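### 3.2 Where people put things in a small top-floor room

I came to this question sideways. My first plan was to study how renters in Madby heat their attic rooms, and I'd already knocked on plenty of doors in May when I noticed that everyone wanted to talk about storage instead. So I gave in and let them! Diane Beaulieu, who shared the interviewing with me, rewrote our question sheet on the train home, and we ended up with 15 long interviews and a mailed survey that 514 people sent back.

The first thing people brought up was the slope. You lose the wall, they said, and with the wall go the bookcase, the wardrobe and the tall mirror your aunt gave you.

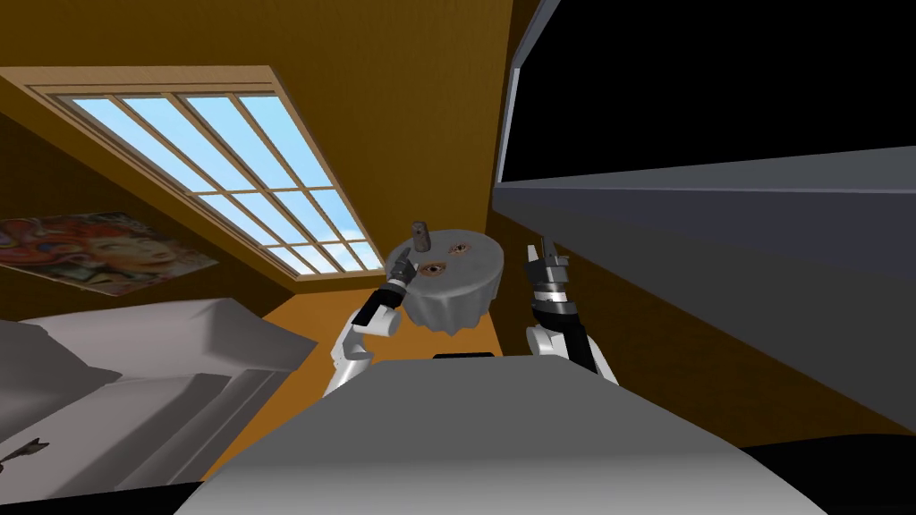

Once the tall furniture is gone, the things that lived in it have to go somewhere, and mostly they go low (under the bed, along the knee wall, on whatever table is handy). Réjean Gill found much the same in his earlier study of rooms over shops in Illon, though his renters stayed longer and owned more. Mine moved often. A lot of them had stopped unpacking all the way - they kept a bin or two filled from the last move and simply lived out of it.

I started calling these "standing containers," and I'm still not in love with the term. A standing container is one that was meant to be put away and has become part of the furniture.

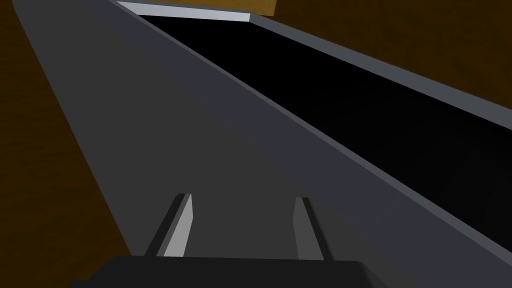
*Figure 4. A gray container on a brown wooden tabletop, close range.*

Tabletops turned out to matter more than floors. On the survey, people could write in any spot they liked, and the table came up again and again, even from renters who told us it was the one surface they tried to keep clear. Amrit Penner has argued that a container on a table is a kind of to-do list, and I think he's partly right. The renters I met didn't talk about it that way, though. They talked about bending down, and about bumping their heads on the way back up.
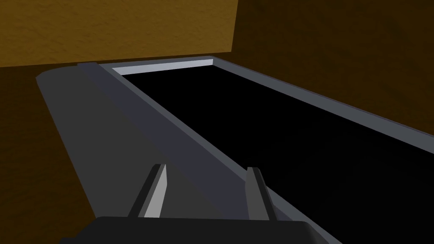 Height of the ceiling at the table's edge is the measure I'd take first if I did this again. We have it for the interview rooms only, and I'll come back to those numbers in Section 4.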